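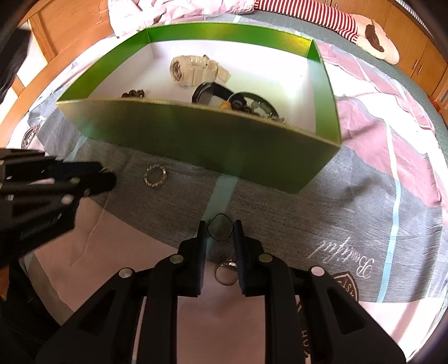 Figure 1. Putting jewelry into a box with hand-held grippers. The dark bangle is between the tips of the nearer gripper.

Visit Report: Open Day at the Lauritsen Workshop, Brarbridge
Introduction to Automation, Field Visit Assignment
November 20, 2019

1. Purpose of the visit

Our class went to the Lauritsen workshop in Brarbridge to see how people record hand tasks that are later used to train robot arms. The assignment asked each of us to pick one demonstration, describe how it was done, and compare it with what we covered in the unit on end effectors. I picked the household sorting demonstration, which the staff call Endell.

2. What we were shown

The open day had 6 stations. Most were regular industrial equipment, including a conveyor with a reject arm and a palletizing cell behind a fence. Endell was the only one without a robot arm. A person holds a gripper in each hand and does the job with those instead of with fingers. A camera on the gripper records what the tool sees while the job is being done.

The task was to pick up pieces of jewelry from a bed and place them in a shallow green box. Figure 1 shows it partway done. Two watches and some beads are in the box, and a gold-toned bracelet, a dark bangle and a silver bangle are still on the sheet. The station is set up like a bedroom so that the background has the clutter of a real home. The patchwork sheet has lettering and emblems printed on it, and one of the staff told us that patterns like this are used on purpose. A robot trained only on plain tabletops can have trouble finding thin objects on a busy cloth.

3. The gripper

The gripper has two jaws that face each other. Each jaw has a narrow upright tip and a ribbed pad on the inner face. The jaws are carried on links with round metallic pins at the pivots. This is close to the linkage gripper we drew in class, except that ours was driven by a motor and this one is worked by hand.

We asked why the jaws were so narrow. The answer was that wide jaws push small things away before they close. With a bangle lying flat, the tips have to come down on both sides of the metal or on both sides of the whole ring, and the person has to decide which before starting.

4. Trying it

Visitors could try a practice pair of grippers at a side table. I tried to lift a ring of wire and dropped it several times. It was harder than I expected for two reasons. I could not feel how hard I was squeezing, and I kept turning my wrist farther than the tool needed. Using both grippers together was easier for larger objects, but for a thin ring the second one mostly got in my way.

5. Numbers

The staff gave us these figures for Endell:
Recordings made so far: 620
Target for the first round: 1,000
Different household tasks planned: 17

Recordings where an object is dropped are kept and labeled, not deleted. I did not get a clear answer on how many drops there are.

6. Comparison with class material

In class we programmed the pick positions by hand, using coordinates measured on the table. That worked because the blocks were always in the same place. For jewelry on a wrinkled sheet there are no fixed positions to measure. The Emness kit in our lab could hold a bangle, I think, but we would have to thin down the fingertips and add a ribbed pad.

7. Problems with the visit

We had too little time at each station, and the palletizing cell was loud enough that I missed part of the talk on Endell. I also did not see any robot use the recordings, so I cannot say how well the training works.

8. Follow-up

I plan to make narrow fingertips for the Emness gripper and test them on wire rings of different thickness. The first test will be on a bare table and the second on a printed cloth.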